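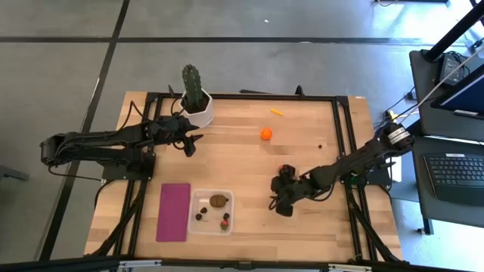

Entretien avec Tianyou Shen, responsable de l'atelier de tri chez Bailly

Chez Bailly, on trie et on conditionne des fruits pour la restauration collective. L'atelier occupe 35 personnes, presque toutes sur des postes debout. Depuis le mois de juin, une partie de l'équipe partage son temps entre la ligne et une petite salle du premier étage, où l'on prépare l'arrivée de bras robotisés sur le poste de mise en barquette. Tianyou Shen dirige l'atelier et suit le projet, baptisé Zindus en interne. Il nous a reçus un samedi, pendant la maintenance hebdomadaire, machines arrêtées.

Il commence par le poste lui-même. « La mise en barquette, c'est prendre un fruit, le regarder, le poser. Les gens qui n'ont jamais fait ce travail pensent que c'est facile. Au bout de quatre heures, on a mal aux épaules et on ne regarde plus rien. C'est à ce moment-là que les fruits abîmés passent. » L'atelier prépare 3665 barquettes par jour en pleine saison, contre 3317 l'an dernier à la même période, avec le même effectif. C'est cette hausse qui a décidé la direction à chercher autre chose que des heures supplémentaires.

Le fournisseur, Hokirora, n'a pas proposé de machine finie. Il a installé deux bras face à face, de part et d'autre d'une table en bois, et demandé à l'entreprise de lui prêter des opérateurs. « Ils avaient leurs ingénieurs, mais leurs ingénieurs ne savent pas trier. Ils posaient une fraise comme on pose un boulon. Nous avons envoyé des gens de la ligne. » Les opérateurs guident les bras à distance, et leurs gestes sont enregistrés. On répète ensuite la même manipulation en changeant la place des objets. L'objectif fixé pour la première phase était de 1000 essais exploitables. Il a été atteint avec trois semaines de retard.

Sur la table, on travaille avec peu de choses à la fois : une orange, une fraise, quelques baies, un bac peu profond où les ranger. Tianyou Shen assume ce choix. « Si on met trop de fruits, on ne sait plus pourquoi ça rate. On a commencé par les gros, puis les petits. Les baies, c'est le plus dur. La pince arrive, elle cache ce qu'elle prend, et l'opérateur doit deviner. Sur la ligne, vous sentez le fruit dans les doigts. Là-haut, vous n'avez rien. »

Cette absence de toucher revient dans presque toutes les remarques du personnel. Les plus anciens ont eu du mal, dit-il, et certains ont demandé à redescendre après quelques jours. D'autres s'y sont faits vite, et pas forcément ceux qu'on attendait. « J'avais mis les jeunes en premier, je me disais qu'ils avaient l'habitude des manettes. Les meilleurs résultats viennent de deux collègues qui ont vingt ans de ligne. Elles vont lentement, mais elles ne reprennent jamais un geste. »

La question de l'emploi a été posée dès la première réunion. La direction s'est engagée par écrit à ne supprimer aucun poste pendant la durée du projet. Au-delà, rien n'est signé. « Je ne vais pas raconter que tout le monde est tranquille. On demande à des gens d'enseigner leur métier à une machine. Ils ont compris tout de suite ce que ça voulait dire. Ils m'ont demandé ce qu'ils feraient après, et je n'avais pas de réponse complète. Je ne l'ai toujours pas. »

Ce qui a changé, en attendant, c'est l'organisation des journées. Personne ne passe plus de deux heures de suite aux commandes. Le reste du temps se fait sur la ligne ou au contrôle. Les heures passées à l'étage donnent droit à une prime, obtenue après discussion avec les délégués. Une grille de classification est en cours de négociation pour reconnaître la conduite des bras comme une compétence à part entière. Les délégués voudraient aussi que les enregistrements ne servent jamais à comparer les salariés entre eux. Sur ce point, le responsable leur donne raison : « On note si l'essai est bon ou mauvais. Le nom de la personne n'a pas à être dans le fichier. Il y était au début, je l'ai fait retirer. »

Il reste des problèmes très ordinaires. Les câbles gênent et il faut surveiller leur passage. Les opérateurs se plaignent aussi de leur siège et de la fatigue des yeux. « On a enlevé du mal de dos et on a ajouté du mal de tête. Le médecin du travail est venu deux fois, il a fait changer l'éclairage et rajouter une pause. Ça va un peu mieux. »

La prochaine étape doit se dérouler sur le site de Sernerard, où l'entreprise dispose d'une ligne plus courte. Un seul poste sera équipé, avec un opérateur à côté pour reprendre la main. La cadence attendue est d'environ la moitié de celle d'une personne expérimentée. Tianyou Shen trouve ce chiffre raisonnable et n'en promet pas davantage. Il a surtout demandé que les salariés de Sernerard viennent d'abord passer une semaine dans l'atelier, avec ceux qui ont fait les enregistrements. Les dates ne sont pas encore fixées, et les remplacements restent à trouver.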